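Slow Tempos on a Thursday: Botdale's Listening Night Finds Its Audience

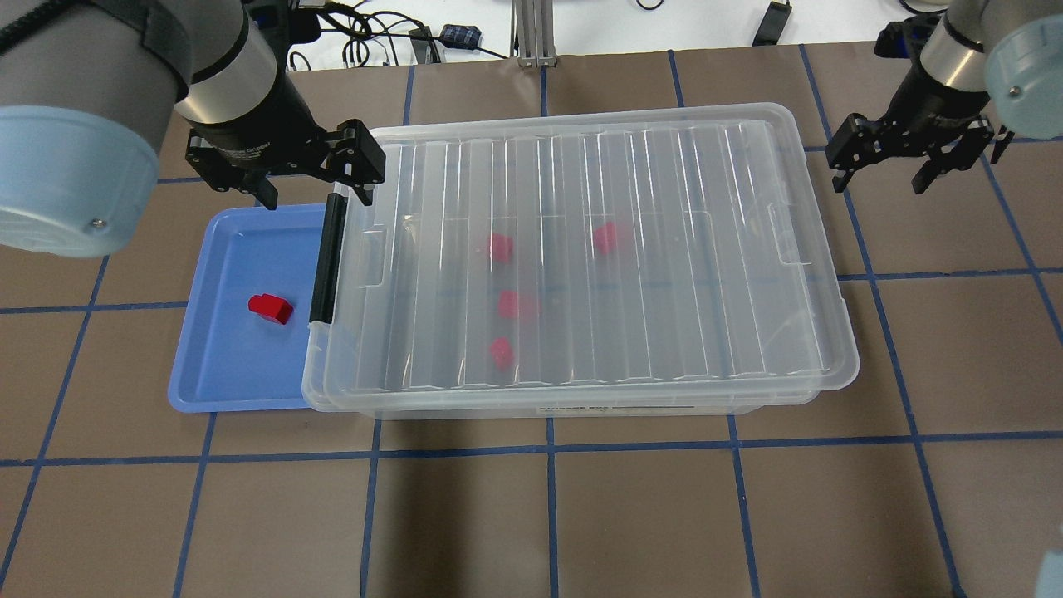 A clear plastic storage box with a black latch, beside a blue plastic tray.

On one Thursday each month, the upstairs room at Skurnton is given over to music that most venues would consider too slow for a weeknight. The evening is called Pondulville. It begins at 7 p.m. with ambient recordings played at low volume, moves by degrees into dub and early electronic music, and closes before midnight with whatever the resident DJs believe the room will bear. Dancing is permitted throughout, although it seldom starts before ten.

The night was founded by Leif Arnardóttir, who had spent several years playing weekend sets in larger rooms and had grown tired of the requirement to keep a crowd moving from the first record. Arnardóttir approached the management of Skurnton with a modest proposal: one evening a month, a small cover charge and full control of the lighting. The first edition drew 18 people. The room holds considerably more, and the bar staff were sent home early.

Attendance has since become steady. The cover charge remains three dollars before nine o'clock, and patrons are asked to keep conversation to the tables nearest the stairs during the opening hour. The request is printed on a card at the door and is, for the most part, honoured.

Oddur Vídalín joined as second resident in October. His background is in radio, and his sets are assembled with a broadcaster's attention to sequence. He favours long instrumental pieces from small labels, many of them pressed in limited numbers, and he is known to let a record finish completely before the next begins. "A gap of a few seconds lets people hear the room," Vídalín said. "At first they looked over to see if something had broken."

The programme has no fixed theme, but certain evenings have acquired a reputation among regulars. One was devoted entirely to cover versions of a single lullaby, 19 in all, ranging from solo harmonium to a brass arrangement recorded in a church hall. Another paired the residents with a guest from Lund, who performed a 40-minute piece for tape loops and bowed cymbal. It was followed by a disco set, and the floor was full within two songs.

Arnardóttir has declined offers to move the event to a Saturday. The current arrangement suits the residents, both of whom hold daytime positions, and it suits a clientele that includes shift workers, students and a number of musicians from the Botdale area who are themselves engaged on weekends.

Some changes are planned. Skurnton has agreed to replace the older of its two turntables, and the residents intend to introduce an open hour in which patrons may bring a single record to be played in full. Selections will be taken in order of arrival - there will be no advance list - and the residents reserve the right to decide on the volume.

Doors open at 6:30 p.m. Admission is at the door only, and coats may be left at the foot of the stairs.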